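Premises and Grounds Forum
Board: Floors, Walls and Finishes
Thread: Daily cleaning of marble floors in the ground-floor workrooms

Posted by: X_Olivares_Premises

Colleagues are asked for their views on the cleaning routine for the marble floors at Kivska House. The ground floor has 584 square metres of marble, divided between the entrance hall, the long corridor and the workrooms behind it. The building was handed over to us with a one-page cleaning sheet from the previous contractor, Cokitz, which reads in full: "Damp mop daily. Neutral cleaner. Polish as required."

The present arrangement is a dust mop in the morning before 7.30 and a damp mop after 18.00. The cleaner in use is Nernura, diluted as stated on the container. Complaints have been received that the corridor has lost its shine along the middle, where most people walk, while the edges have kept theirs. The workrooms are less affected.

Three questions arise. Should the damp mop be daily or less often? Is a rinse with plain water needed after the cleaner? And is there any way of restoring the middle of the corridor without having the whole floor reground?

Ximena Olivares
Premises Office, Kivska House

Posted by: northwing_steward

The rinse is required, in my opinion. Our own floors were mopped for several years with a neutral cleaner and no rinse, and a film built up which held the dirt. It was mistaken for wear. When the film was taken off, the shine underneath was largely intact. I would recommend testing a small area of the corridor in this way before any contractor is asked to quote.

Two buckets should be used, one for the cleaner and one for clean water, and the water changed when it clouds. Staff should be told that this applies to the rinse bucket as well.

Posted by: S_Desmet

I am obliged to differ from the previous reply in part. A film is possible, but the pattern described (dull in the middle, bright at the edges) is what one would expect from grit carried in on shoes. Marble is a soft stone. No cleaner will put back a surface that has been scratched away.

The length of the entrance matting should be looked at first. At Acuña Hall we had 2 metres of matting inside the main door, and it was far too short. People had taken perhaps three steps and were on the stone. The matting was extended in August, and the corridor was re-honed to 3000 grit shortly afterwards. The finish has held well.

I would also ask whether vinegar or a bathroom descaler has ever been used. Either will etch marble, and the marks do not mop out.

Sanne Desmet
Buildings Manager

Posted by: X_Olivares_Premises

I thank both colleagues. In reply to Ms Desmet, no acid product is held in the ground-floor store at present. I cannot speak for the period before handover. The matting inside our main door is a single piece and is shorter than 2 metres.

For reference, the stone is a pale one, and the same throughout the ground floor. Some replies received privately had assumed a dark or a cream marble, which would show marks differently.

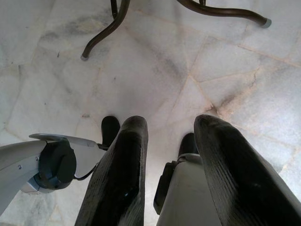 Marble floor, Kivska House, ground-floor workroom.

The corridor has the same stone with a higher polish. I will arrange the film test proposed by northwing_steward on Wednesday, after the evening mop, on an area next to the stairs.

Posted by: tarrant_fm

Thank you for the photograph. On a greyish white marble of that kind I would be cautious about the mop heads. Cotton heads with a coloured band can bleed when they are new, and a pale stone takes up dye readily. We changed to plain white microfibre throughout and wash new heads twice before use.

I would not mop the workrooms daily unless something has been spilt. A dry dust mop each morning and a damp mop twice a week has been sufficient in our rooms. Water left standing in the joints does more harm than a little dust.

Posted by: northwing_steward

I cannot agree with twice a week for a building that is open to the public. It may be suitable for the workrooms. The entrance hall and corridor should be damp mopped every day and dried afterwards with a clean cloth or a dry head.

As to matting, I accept Ms Desmet's point. It does not remove the need for the rinse.

Posted by: S_Desmet

There is no dispute about the rinse. My concern was that money would be spent on stripping products when the stone itself was worn. If the test is carried out first, that concern falls away.

The test area should be left for a full day before it is judged. Damp marble looks darker and shinier than it is, and we were misled by this once.

Furniture is a separate matter, but it should be raised. Felt pads collect grit and then act as sandpaper. We replaced 121 of them at Acuña Hall in one morning, and most had small stones pressed into the underside. Ours are now inspected each term.

Posted by: R_Whitcombe

May I ask whether the marble has been sealed? A sealer will not restore any shine, but it gives more time to deal with a spill. A few drops of water left on the stone for ten minutes will tell you. If a dark patch forms, the water is going in.

Posted by: X_Olivares_Premises

The result of the test is as follows. The area next to the stairs was washed, rinsed twice, dried and left until the following evening. A film was removed, and the rinse water was noticeably grey. The stone is brighter than the floor beside it, but it does not match the edges of the corridor. It would appear that both explanations are partly correct.

The drops of water suggested by R_Whitcombe left a dark patch in the corridor and none in the workroom. I have no record of sealing for either.

The following will apply from next week. The corridor and hall will be damp mopped daily with a plain rinse and dried. The workrooms will be dust mopped daily and damp mopped twice a week. White mop heads have been ordered, and a quotation for longer matting has been requested. Honing will be considered once the matting is in place.

Posted by: tarrant_fm

I would be grateful for the name of the matting supplier when the quotation has been received. We have the same difficulty at our side entrance, where the door opens inwards and lifts the corner of anything thicker than a doormat.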